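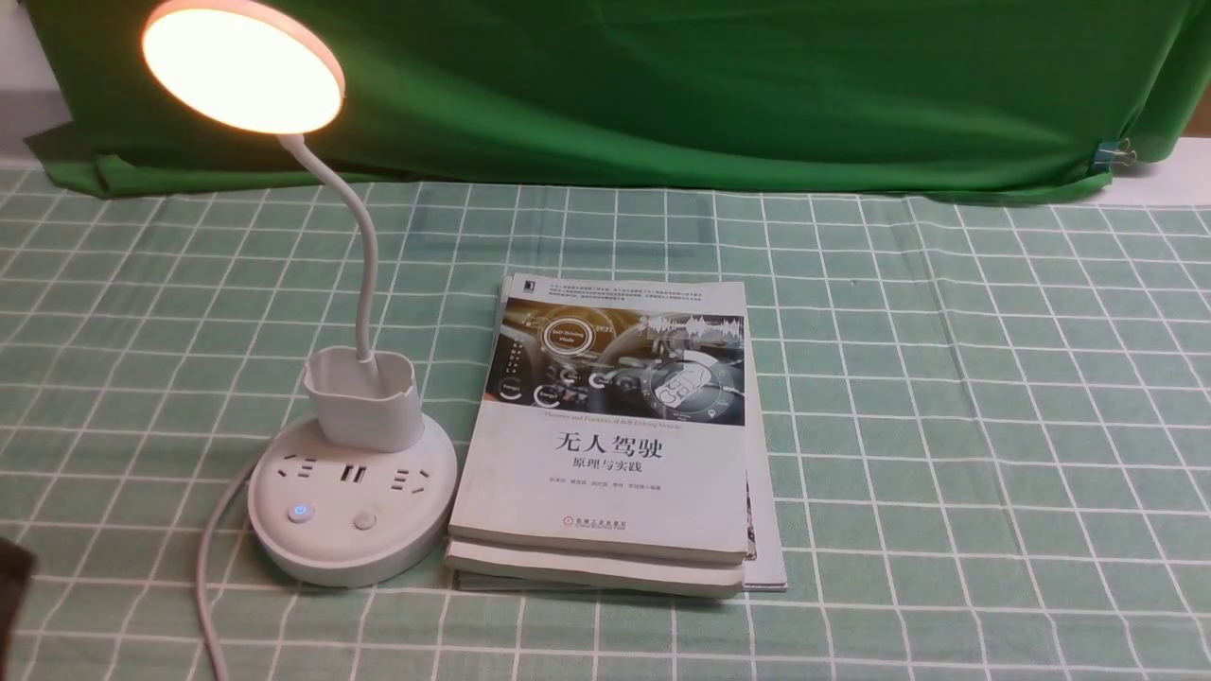
Lamp lit, left button on, books to the right of the base.

Poneo tabletop kit: is the "press and check" package worth the extra money?

Teodor Sjöberg
Mon 21 May

Hello all. I have the Poneo arm on trial from Femside and must decide before the trial ends. The basic kit does pick and place. For 130 euros more they offer the package for pressing buttons and switches. My task is a desk lamp with two round buttons on the base, quite close to each other, and with sockets and USB ports behind them. The arm should press the correct button and then confirm from the head camera that the lamp is on. In 116 attempts it pressed well most times, but 13 times it reported "lamp off" when the lamp was on. I use the default settings and a green cloth at the back. Is this normal for the package, or do I have something wrong? I would also like to know if the books so near the base can disturb it.

buvano_user
We had the same package at work, but with the Buvano arm. It was ok. I would ask for a discount.

Poirier
Dear Teodor, I have used this package since October, so I can answer a part of your question.

The wrong reports come, I believe, from the exposure. When the lamp head is bright and also inside the view, the camera makes everything else darker, and the small blue light on the button becomes difficult to find. In the settings there is a field called "check region". By default it is the whole view. Please draw it only over the two buttons and repeat the test. With me the errors went down to 7 in a similar number of attempts, and I did not change anything else.

About the books, I can say less. My table has more space. If the gripper comes from that side, I would move the stack a hand's width away, and also lead the lamp cable out of the path of the arm.

Is it worth the money? If you have only one lamp, I think no. You can teach the press by hand in one afternoon. If you will change between many devices, then yes, it saves a lot of work. Ask Femside if they can make the trial longer by one week, they did it for me without discussion.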